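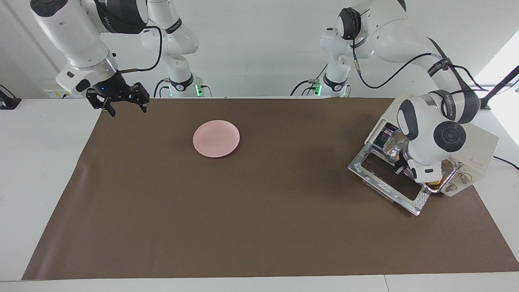 Bench with the brown paper down, toaster oven on the right.

April, a bit after 4 in the afternoon, kettle on

Back to the polymer clay buttons for the Masilela coat order, and I'm writing this one up properly so that whoever picks up the next batch doesn't have to decipher my sticky notes. We owe them 32 large buttons in the dark olive colour, plus a few spares, and the first lot came out of curing too brittle. Two of them snapped when I pushed a thumbnail at the shank, which was a sad little moment after all that sanding.

Lourenço Azevedo thinks I rushed the conditioning, and I'm inclined to agree with him (don't tell him I wrote that down). The block was the older Koltunico stock that has been sitting on the top shelf through summer, and it was crumbly right from the start. This time I cut 222 grams off it, chopped it fine, worked in a few drops of softener and left it wrapped overnight. Much nicer this morning! It rolled out without cracking at the edges, and the colour looked more even too, though I'd like to see it in proper daylight before I get excited.

Other thing I changed: the thermometer. I had been trusting the dial, silly me, and the dial reads a good bit cooler than the probe does once the element has cycled a few times. So probe on the centre of the tile from now on, please, and write down what it says at the start, the middle and the end. Longer cure as well, with a foil tent over the top so the pale ones don't scorch.

Shank holes: drilled after curing this time. Cleaner, but slower, and my wrist grumbled.

Tested five. Bent each one gently by hand and they all gave a little and sprang back, which is what we want. One has a fingerprint on the face, mine, will sand out.

Still to do
Order more 900 grit, we're down to scraps.
Ask Masilela whether they want matte or a light buff.
Label the old Koltunico blocks so they get used for samples only.
Find the small cutter, last seen near the sink.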